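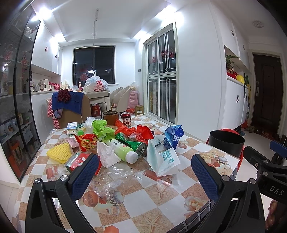

876 words

[drutberg-households] Re: The Kustix four-pile method, has everyone tried it?
November 2021

I've read the message below three times now and I still don't see what the four piles are for.

For anyone who skipped it, here is the bit I'm answering:

> We went over to the Kustix method in September and I can't recommend it
> enough. After any meal or get-together you sort everything on the table
> into four piles (keep, rinse, recycle, rubbish) BEFORE you carry a single
> thing away. It takes four minutes. The starter set is $200 and you get the
> colour-coded tubs, the liners and the wall chart. Our kitchen is a
> different place. I think every home in Drutberg should be doing it and
> I'd be glad to set up a bulk order if we get 14 households.

Four minutes on whose table? The Kustix flyer shows two plates, a jar and a folded newspaper. I could clear that with one arm. Ours after people have been over is drink cans, snack wrappers, a white plastic bottle lying on its side, scrunched tissues, plastic bags in several colours, and one of those yellow foam nets that come on fruit. Nothing on it belongs neatly to a pile. Is the foam net recycling? Not at the Staritz depot, last I asked, and the chart just says "soft packaging, check locally". I can check locally without buying a chart.

My bigger trouble is with sorting on the table at all. You need room for four piles, and the whole reason you're tidying is that there's no room. So you shove the cans up against the boxes to make a space, then the space fills up, and then you've moved everything twice and thrown out none of it. We tried it properly two times. The second time my other half gave up and ate some of the keep pile.

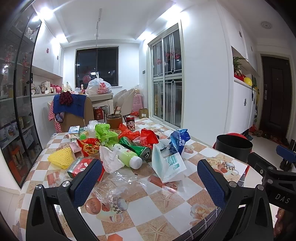
The other thing is the tablecloth. Ours is a wipe-down checked one with starfish and teacups on it, and I'm fond of it, but a busy pattern hides small rubbish. Caps and torn-off corners vanish into it. The method wants you to stand back and "read the table". I've stood back. It reads like a jumble sale.

What we do costs nothing and I'll put it up against the tubs any time. The bin comes to the table. Right up beside it, close enough that you can drop things in without taking a step. Plain rubbish goes first and you don't think about it: tissues, torn wrappers, the clear bags that aren't fit for anything. That gets you some bare cloth. Then the cans and bottles, tipped out at the sink and into the recycling crate. Cartons after that. Whatever is left standing is either food or belongs to someone, and you can argue about it over a cup of tea.

We also put a bowl out within reach of whoever is sitting down, on a stool if the table's full. Wrappers from sweets and small snacks go in there. I won't claim it's a system. Guests use it about half the time and the rest ends up next to the cans as always.

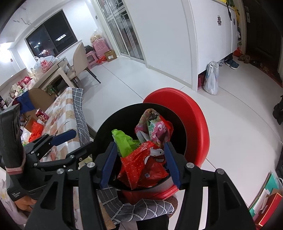

Snack bags in the bowl, red stool underneath. Table still to do.

I'd like to hear from somebody who has used the Kustix tubs for longer than a couple of months, and who paid for them. Everyone so far seems to be in their first flush. I felt the same about the Sokol bin liners, and those split if you looked at them with a bone in your hand. I've still got most of the roll in the laundry if anybody wants it for lining seed trays.

On the bulk order: I'm out, but please don't let me stop you. I would ask that whoever places it gets the returns terms in writing first. The flyer says "satisfaction assured" and gives no address. It also says the method is used in over 2,000 homes, and I'd want to know if that means used or sold to. There's a set of something very similar sitting on the swap shelf at Staritz with the chart still rolled up in its band.

I'll give them one thing. Keeping gift boxes away from the rubbish until last is sensible, and I've picked that up. We very nearly lost a nice little box last year inside a ball of tissue paper. But you could write that on the back of an envelope.
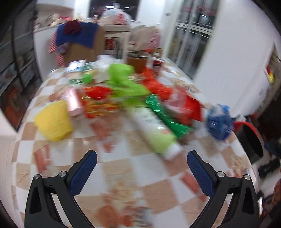 Does a plastic bottle have to be rinsed before it goes in the crate?

A quick swirl with cold water is enough. Leave the label on, and squash the bottle if the crate is getting full.

That came up in the thread before this one and it never got a reply, so there it is. Caps I'm less sure about. The depot told me loose caps fall through the sorting line, and my neighbour was told to take them off, so one of us spoke to the wrong counter. I put ours back on.

If the four-pile people want to prove me wrong, come round after the next birthday with a set of tubs and a kitchen timer. You can have the end with the snack bags.

One last query while I'm here: does anyone know a decent way to get old stains out of a printed plastic tablecloth without taking the roses off with them? Bicarb has done nothing and I don't trust the spray.

--
You are receiving this because you are subscribed to drutberg-households. Reply to the list, or to the sender only if it's about the bin liners.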